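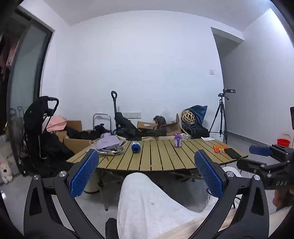

Figure 6.1 A hand-held gripper with blue mesh finger pads, in front of a folding table. The round silver screw caps mark the pivot points of the two arms.

Chapter 6
Looking after a hand-held gripper

In this chapter you will learn how to:
check the arms, pivots and pads before work starts
fit a new pair of finger pads
set the opening and closing points
fill in the service log

Key terms: pivot, play, pad, closing point, end stop, service interval

6.1 Why small tools need a routine

Chapter 5 dealt with the robot arm at the Storkamance training cell and the yearly service it is given. A hand-held gripper gets much less attention. It has few moving parts, it is light, and it is often packed away in a bag at the end of a session and taken out somewhere else the next morning. Faults build up slowly. A pivot works loose, a pad starts to lift at one corner, and the person holding the tool gets used to it without noticing.

The trouble shows up later, when the readings are compared. If the arms close to a slightly different point each day, the same bottle will seem to have a different width each day. Most of the work in this chapter is meant to stop that happening.

The procedures are written for the Arkia two-arm pattern, which has curved arms and pads that can be changed. Other patterns differ in detail, so read the maker's sheet as well.

6.2 The daily check

Do the check with the gripper switched off and resting on a firm, flat surface. Good light matters more than special tools.

Start with the arms. Hold the body still with one hand and try to move each arm from side to side with the other. Movement across the line of closing is called play. A trace of play is normal. If you can hear a click, or if one arm moves more than the other, tighten the pivot as described in Section 6.4.

Look next at the screw caps over the pivots. In Figure 6.1 they are easy to see from the holder's side of the tool. Each cap should sit flat. Do not use the caps to judge how tight the pivot is, as they can be firm while the screw below is slack.

Then look at the pads. The mesh surface gives grip on smooth plastic and loses it when the texture fills with dust or grease. Wipe both pads with a damp lint-free cloth and let them dry before closing the arms. Never use solvent.

Last, open and close the arms fully and watch the two pads meet. They should touch along their whole length. If they touch at the tip first, the pads are worn or one has been fitted badly.

6.3 When to change the pads

Change the pads every 3000 closings, or sooner if the texture has gone smooth in any place. Always change both together. A new pad set against an old one pulls the object to one side.

After fitting, leave the gripper open for 30 minutes so that the adhesive can take hold. Then reset the closing point. On the Arkia controller the position is shown as a number from 0, fully open, to 255, fully closed. With new pads just touching, note the number shown and write it in the log beside the date. This is your reference for the next service interval.

Check your understanding

Write two or three sentences on each of the following before going on to Section 6.4.

The effect of changing only one pad.
The difference between play in a pivot and a wrongly set closing point.
The reason for writing down the closing number straight after new pads are fitted.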